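PRESS RELEASE - for immediate use

28th December

Humphreys to take back worn clothes at all its shops

Humphreys, the family clothing shop, will start taking back worn clothes over the counter in the new year. Any make, any age, bought from us or not. Bring it in clean and dry, leave it at the till, take a voucher home. That is the whole scheme.

The trial ran in the Badberg shop up to Christmas. In that time customers handed in 1,319 items, 593 of them in the first fortnight of December alone, well ahead of what the shop had planned for. A second rail had to be put up in the stockroom and then a third. Jumpers and sweatshirts came in most, then children's coats, then jeans. Very few shoes, which we can't take anyway (see below).

Clothes fit to wear again go to Zasto, who sort, mend and resell them. Clothes past wearing go to Nanda to be shredded for padding and cleaning cloths. Nothing is sent abroad. Both firms have signed up for the coming year and will collect from each shop once a week, more often if the rails fill up.
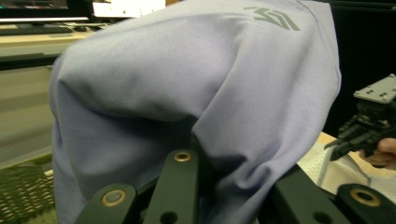 Ieuan Wogan said the mending was the part he had doubts over at the start, and that he had changed his mind when he saw how little most of the clothes needed. A split seam, a lost button, a cuff gone at the edge. "People think it's had it and it's ten minutes with a needle," he said. He added that soft knits were the hardest to judge, as bobbling puts buyers off even when the cloth is perfectly sound, and that he would like to see customers shown how to deal with it at home before they give up on a jumper.

On that point, free mending mornings are planned at the Badberg shop, first one in the new year, date to follow on the shop door and the website. Bring one thing to mend. Thread and needles provided, machines for those who can use them. Eight places each time so please put your name down at the till first.

What we can take: tops, trousers, skirts, dresses, coats, knitwear, scarves, school uniform with or without a badge. Odd gloves too, Nanda can use them.

What we can't: shoes, underwear, duvets, pillows, anything damp or with paint or oil on it. Wet bags spoil the whole load - please dont leave them outside the shop overnight.

Vouchers are given per bag and not per item, up to 64 vouchers per shop per day. After that we will still take the clothes, just no voucher. They can be spent on anything in store and run for 300 days from the date stamped on the back. Not for use online, sorry, the till system can't do it yet.

Vouchers from the Badberg trial are still good and can now be used in all Humphreys shops. Customers who lost theirs should ask at the Badberg till, where a list was kept.

Schools and clubs with a large amount to hand over should ring ahead so that a collection can be aranged. Kit with names sewn in is fine, the labels are taken out at Zasto before anything is sold on.

ENDS

Notes to editors

Humphreys sells clothing for adults and children, along with school uniform and household linen.

Interviews with Ieuan Wogan can be set up through the Humphreys press desk. Visits to the Badberg shop by arrangement, mornings best.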